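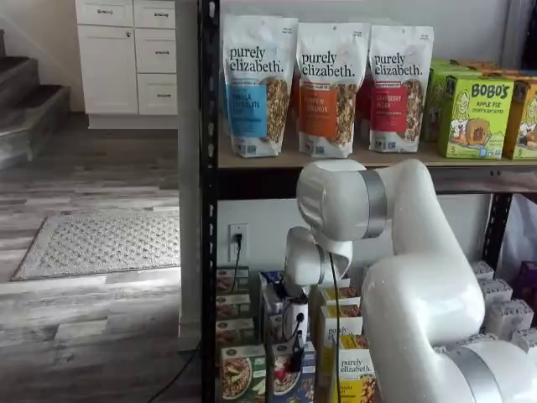 Hwa-young Shin wrote to me that a used-car lot should never print one flat price, "because then you've given away the whole conversation." I've read her note three times, and I think she has it backward, and I'm so glad she sent it!

I bought my last car from a dealer that does exactly what she warns against. The tag on the windshield was the number I paid, plus tax and plates. No prep fee, no nitrogen in the tires, no mystery line for $200 that somebody's manager has to go ask about. I was out the door in 50 minutes (with coffee!) and I drove home grinning like a kid.

My old dealer, Foulkes, was a whole different afternoon. They had a great ad and a fair car, and then came the paperwork, where the price grew a little on every page. A $96 "document charge" turned up on the last sheet.

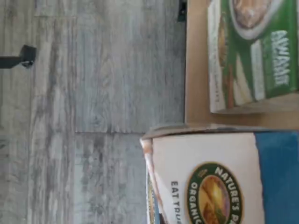
Dealers tell me that buyers love to haggle, and sure, a few do. My brother-in-law would haggle over a parking ticket. But think about how we buy nearly everything else. Two boxes of cereal cost what the shelf says they cost, and you don't sit across a desk from anyone to find out about the cardboard fee. A car is a bigger purchase, with a trade-in and a loan to sort out, and that seems to me an even better argument for making the first number the true one.

Fouad Dabbas, who sold me mine, gets paid the same for any car on the lot. He spent our time talking about rear legroom and how the brakes feel on a hill. I learned things! I'd send anyone to a lot that works that way, and I already have, twice.
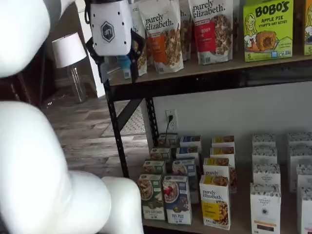 *Upper shelf, with the black crossbar along its front.*

So keep the letters coming, Hwa-young, and go try one flat-price lot before August.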